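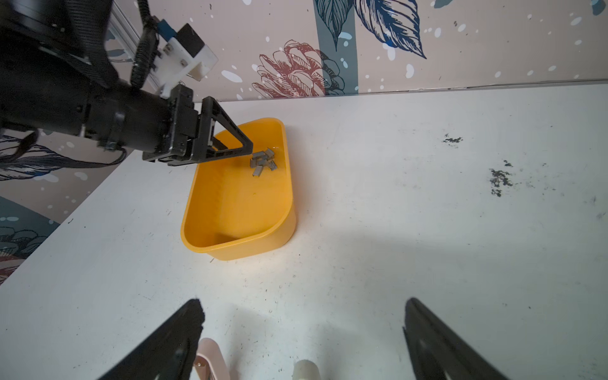
My sister-in-law sent me a link last month to a decluttering course. She meant well. The course runs for 12 weeks, costs $397, and promises that by the end of it every object in your house will have what they call a home address. I did not buy it. I did read the whole sales page, though, and then the free guide, and then I fell into an evening of other people's garages, and I have some complaints.

The first is with the idea that a thing you haven't used in a year is a thing you don't need. I have a pipe wrench I've used twice since we moved to Whitfield. Both times it was after nine at night and there was water on the floor. By the one-year rule that wrench should have gone to the thrift store long ago, and I'd have been standing in the kitchen with a towel, looking up store hours.

The answer I always get to this is that you can just buy another one if you need it. Well, sure. You can buy another of anything. I notice the people who say this tend to live ten minutes from a big hardware store and don't seem to mind paying for the same wrench over and over. I mind.

My second complaint is the bins. Every one of these systems ends in bins. You start out being told that you own too much, and by the third page you're being told to buy 50 matching containers with a label holder on the front. The Guma set, which the course recommends and (small print) earns a commission on, comes in three sizes, and the lids are sold separately. I priced it out for our basement shelves and stopped when it got to be more than the shelves had cost.

I'm not against a bin. A few screws and brackets in a tray beat the same few screws and brackets in a coffee can, if only because you can see what you've got without dumping it out. What I don't believe is that the bin does the work. I've been in basements with beautiful bins. You open one marked "Electrical" and there's a dog leash, a tube of caulk gone hard, and the manual for a TV the family got rid of when the kids were small. All the label did was let them stop looking.

We tried a labeling weekend ourselves, the year before last. It took both days. By August the labels were wrong. Picture hooks had moved in with the sandpaper, and the box marked "Bike" had one bike thing in it. My husband says this means we did it badly. Maybe so, but I've never met the household that did it well for longer than a season, and I've asked around.

Then there's the app. Bernard (yes, the app is called Bernard) wants you to photograph each item as you put it away, so that later you can search for it. I gave it 5 evenings. It took me longer to log a box of extension cords than it would take to find an extension cord, even in our basement, even with the bulb out by the furnace. It also sent me a reminder every morning asking if I was ready to let something go. I was, so I let the app go.

The part of this business that bothers me more is how moral it gets. The guide from Arero, which was the other one making the rounds, says that a crowded shelf is "unfinished emotional work." My shelf is crowded with paint cans. One of them is the color of the upstairs hall, and when somebody dings the wall with a suitcase I'd like to be able to fix it. I can't find any emotional work in that, finished or otherwise. I grew up in a house where people kept string, and they were mostly cheerful.

I'll grant one thing. The advice to keep like with like is fine. Your grandmother could have told you that for free. I moved all the plumbing stuff to one shelf after the second flood, and it has stayed there, probably since it's right by the shutoff valve and I'd be annoyed to walk any farther. No label on it. I also threw out the hard caulk, ours, not the neighbors'.

My sister-in-law has finished week three. She says she feels lighter. She also called on Saturday night, so to speak, in the middle of a project, to ask if we still had the long level she'd given us out of her garage in the spring. We do. It's behind the furnace, and she can come get it whenever she likes.

Filed under: House & Home, Grumbling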